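Search this site

Against the retry loop

Most manipulation stacks I have been asked to review contain the same construct. A planner calls a grasp routine, the routine returns a status, and if the status is bad the planner calls it again. The loop has a counter, the counter has a limit, and the limit was picked by whoever was debugging that afternoon. In one stack it was 30. In another it was 3. Neither number was written down anywhere except in the source.

My claim is that the retry loop belongs at the bottom of the stack, inside the controller, or it does not belong in the stack at all. Placed higher up, it hides the faults that the perception and control teams most need to see.

Consider what a failed grasp is, as far as the software is concerned. The fingers close. The width reading settles at some value. If the value is below a threshold, the routine reports that nothing was picked up. That single bit then travels up through two or three layers, and by the time it reaches the planner it has lost everything useful: where the fingers were, how the width changed over time, whether the contact was on the pad or on the edge of the finger. The planner has one bit and a counter, so it tries again from the same pose estimate that produced the failure.

The record we keep at the fingers is much richer than that bit. A camera mounted behind them gives a view in which the fingers hold almost fixed positions in the image, and everything beyond them moves.
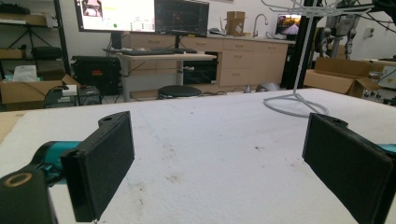 Open gripper over the padded tabletop, with the wire rack stand behind.

With the fingers open, a view of this kind already supports several checks that do not need a learned model. The inner faces of the pads can be located. The gap can be measured in pixels and compared with the width the gripper reports. If the two disagree, either the calibration has drifted or the width sensor is wrong, and in both cases another attempt is a waste of time. On our tooling the check runs in the same process as the controller. It was written by Shayne Wihongi as a diagnostic, and it stayed a diagnostic for far too long before anyone wired it to a decision.

The usual objection is latency. Image checks are slow, the argument goes, and a control loop should not wait for them. The argument confuses two rates. The inner loop that tracks position should not wait for an image. The decision to attempt another grasp is made perhaps once every few seconds, and a delay of 200 ms at that point costs nothing that matters. I have seen teams spend a month shaving the inner loop while the layer above it repeated a grasp that had no chance of working.

A better objection came from Bonifacio Barroso, who maintains the planner side of Clultska. He pointed out that the planner is the only component with a view of the whole task, and that a controller which refuses to retry may be refusing on local grounds when the task could tolerate a poor grasp. I accept half of this. The planner should own the decision to change the goal: pick a different object, approach from another side, give up and move on. It should not own the decision to repeat the same motion, for the simple reason that it has no information about the motion. Barroso's answer was to pass more information up. We tried that. The status message in Clultska grew from one field to a structure that the planner authors did not read, and they went on testing the first field.
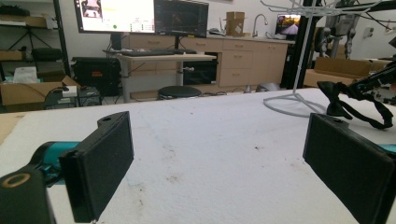
Background clutter is the other reason I want these checks low in the stack. A lab is full of vertical poles, screens and straight edges, and a perception module that runs on the full image will sooner or later lock onto one of them. A check restricted to the region between the fingers sees far less of this. It knows from the mount geometry where the pads must be, and it can ignore the rest. Stains on a white work surface are still a problem, as are soft things such as straps, whose outline changes with each touch. But they are a bounded problem. You can collect 300 frames of an open gripper over a dirty surface and find out how often the check fires when it should not. You cannot do the same for the whole room in any reasonable amount of time, and if you could, someone would move a shelf.

The tooling has to change along with the placement. Sanik, which we use for playback, was built on the assumption that an episode is a list of planner calls, each with a result. Retries show up as repeated rows. An engineer scanning the list sees a success at the end and closes the file. After we moved repetition into the controller, the first version of the log was worse, as the repeats vanished entirely. It took a second pass to store each attempt as its own segment, with the width trace and the finger view on one time axis. Wihongi and I disagreed over whether to store the images at full rate. I lost, and the disks filled up in December.

Disk space is cheap compared with what the old format concealed. When we replayed older episodes through the gap check, the long retry chains mostly had a disagreement between image and width on the first attempt. The evidence was present before the second attempt began. No part of the software was in a position to use it.

I would therefore ask for three changes in any stack that still loops at the planner. Remove the counter. Make the controller return a reason drawn from a short fixed list, and let the planner fail loudly on any reason it does not handle. Store every attempt, including the ones the controller abandons before the fingers close. The second change is the one that meets resistance – it breaks existing planner code on the first day, and the people who own that code will ask for a default case. Do not give them one.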